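一场开放日，和一只被挪来挪去的鼠标

十一月，我去参加了Orari的开放日。请柬写得很热闹，说是“零距离感受通用操作智能”，落款处印着合作方Stolletwood的名字。我做了多年采购，看过的自动化演示不算少，对“零距离”三个字早就没有什么反应。真正让我动身的是请柬里的一个数字：机器在“日常桌面任务”上已经学过300个小时的人类示范。我想看看这300个小时是怎么来的。

接待我们的是Helmi Vainio，负责对外合作，说话很快，幻灯片翻得也很快。前半场照例是愿景：家务、养老、仓储、酒店，每一样配一张效果图。我旁边坐着同行Fiifi Dankwa，他做酒店后勤，听到“酒店”那一页才把手机放下。Vainio说，家里和店里的杂活千变万化，过去靠工程师一条一条写规则，这条路走不通，现在改成让人拿着夹爪去做，机器从人的动作里学。话说得有道理，我也同意前半句。但从“让人去做”到“机器学会”，中间隔着很长一段路，那一页幻灯片上只画了一个箭头。

后半场才是我想看的。他们没有把机械臂搬出来，而是请一位叫Yaa Acheampong的采集员当场做示范。她手里拿的是一把手持夹爪，带相机，两根手指是紫色的，表面有一道一道的棱。场地也不是实验室，是一处摆着沙发和软垫的休息区，照Vainio的说法，这叫“真实环境”。任务是整理桌面：把鼠标夹起来，放到垫子上，再摆正。

我承认，第一眼看上去是顺的。Acheampong手很稳，动作不紧不慢，夹爪合拢、抬起、放下，一气呵成。周围有人举起手机，有人小声说“挺像那么回事”。可是像的是谁呢？像的是Acheampong。整个过程里做判断的是她，看哪里该下手、从哪个角度进去、夹多紧、什么时候松，全是她的眼睛和手腕。机器在这个环节里是一个旁听生。把旁听生的课堂录像当成它的毕业答辩来展示，我觉得不太合适。

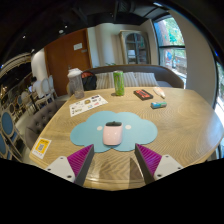
再说“真实环境”。我并不反对把采集搬出实验室，这比在白墙白桌前摆几个积木强得多。那张大木桌的后半截散着瓶瓶罐罐和盒子，旁边是靠垫和背包，窗外还有树，光线打在木纹上明一块暗一块，这些确实会给算法添麻烦，添麻烦就有价值。问题在于，要被操作的那一样东西，偏偏待在一块浅蓝色的云朵形垫子上，粉色的鼠标端端正正，前方留着宽敞的桌面，夹爪伸进来一点阻碍都没有。背景是真实的，考题却是出好的。我们在看房的时候也见过这种做法，样板间的窗外是真的街道，屋里的书是空壳。

我问Vainio，能不能把鼠标放到那些瓶瓶罐罐中间去，侧着放，再做一遍。她说当然可以，不过今天的流程已经排好了。我又问，这样的任务一共有多少种。她说已经做了80种，并且“每一种都覆盖了丰富的变化”。我请她举一个变化的例子，她说比如换一个颜色的鼠标。

Dankwa后来替她辩护，说我太苛刻，哪一门手艺不是从简单的学起。酒店新来的客房员工头一天也只是学铺床单，没有人要求他同时对付一个醉酒的客人。这话我回去想了一阵。新员工铺第一张床单的时候，领班不会请客户来参观，更不会在他身后挂一幅“未来酒店由此开始”的横幅。学徒阶段没有什么丢人的，让人不舒服的是给学徒阶段标上成品的价格。当天发的资料袋里已经有报价单了，按年订阅，起订12套。

还有一件事，介绍里几乎没有提，就是做示范的人。茶歇时我和Acheampong聊了几句。她以前在一家叫Opoku的餐馆做前厅，转来做采集还不算久。我问她最难的是什么，她说是慢。平常拿个鼠标，手一伸就拿了，拿着夹爪就得想着它的开口对着哪里，想着相机有没有挡住，做得太快还要重来。“有时候回家倒水，我也会先停一下，想想从哪边抓。”她说完自己也笑了。她的同事Selorm Antwi在一旁补充，说真正累的是每做完一条都得把东西恢复原样，摆回去，再来。

我很愿意听到更多这样的话。300个小时听起来是机器的资历，其实是Acheampong和Antwi他们的工时。这些人对“抓一样东西”有多难，知道得比幻灯片清楚得多。如果Orari肯让他们上台讲二十分钟，讲哪些东西总是夹不好，讲哪些示范最后作废了、为什么作废，我会比看效果图更放心掏钱。做设备的都明白，一个供应商肯讲自己的废品率，多半是心里有数。

散场前有一个提问环节。做物流的Mohammed-Awal Quartey问得最直接：学完之后的机器，在没见过的桌子上，成功率是多少？Vainio回答说，这要看怎样定义成功。她接着讲了一个叫Calon的内部评测，说指标还在和合作方讨论，目前不便公布。Quartey追问，那么公布之前，客户凭什么下单？台上停了一下，主持人说由于时间关系，再请一位朋友提问。下一位朋友问的是夹爪有没有别的颜色。

我不想把这篇文章写成一份讨伐书。用手持夹爪收集示范，这个思路我看是聪明的，便宜，灵活，可以带到各种地方去，比把一整台机械臂拖进别人家的客厅现实得多。我甚至相信，里面会长出有用的东西。我怀疑的是开放日这种形式。它请人来看的是数据怎样采，让人带走的印象却是机器已经会做。两件事之间的那段空白，靠灯光、茶点和语速填上了。

所以给打算去看下一场的同行提两个要求，现场就可以提。第一，请他们把人手里的夹爪放下，让机器自己做，做同一件事，中间不剪不停。第二，由你来摆东西，不由他们摆。从自己包里掏一样出来，钥匙也好，眼药水也好，往桌上随手一丢。愿意接的供应商，回来可以认真谈。说流程已经排好了的，茶点可以吃，报价单先不要签。

Orari的报价单现在还压在我办公桌的文件夹底下。上周他们来电话，问我考虑得怎么样，我说想先看看Calon的结果。对方说会转告。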